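Skevetent data log, microwave task. 39 episodes kept so far on the Otudby bench. Two arms, one countertop unit, white curtain behind to keep the background plain.
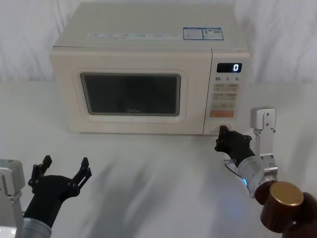

Right gripper low on the panel, left one waiting over the table.

Labeling is the slow part. We split each episode into 4 segments: approach, press, door, retreat. Segment boundaries are marked by hand in the Tijani viewer. Total so far is 1,668 segments across all tasks.

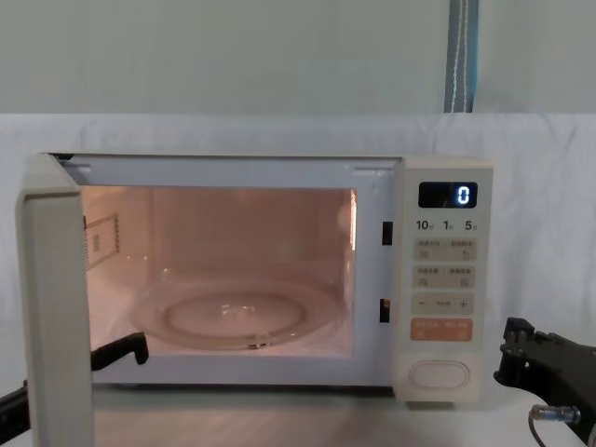 Door state gets its own label, separate from arm pose. It has to hold up under occlusion. With the door wide open it hides the middle of the left arm from the chest view, so we label from the lit cavity and check the arm in the joint log.

Next changes to the set:

1. More press starts from different heights. Contact on the door button is the frame we want tagged exactly.

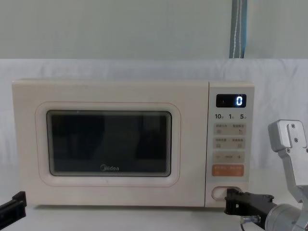
2. Second annotator on every door segment. Barkthorpe split gets the same pass in February.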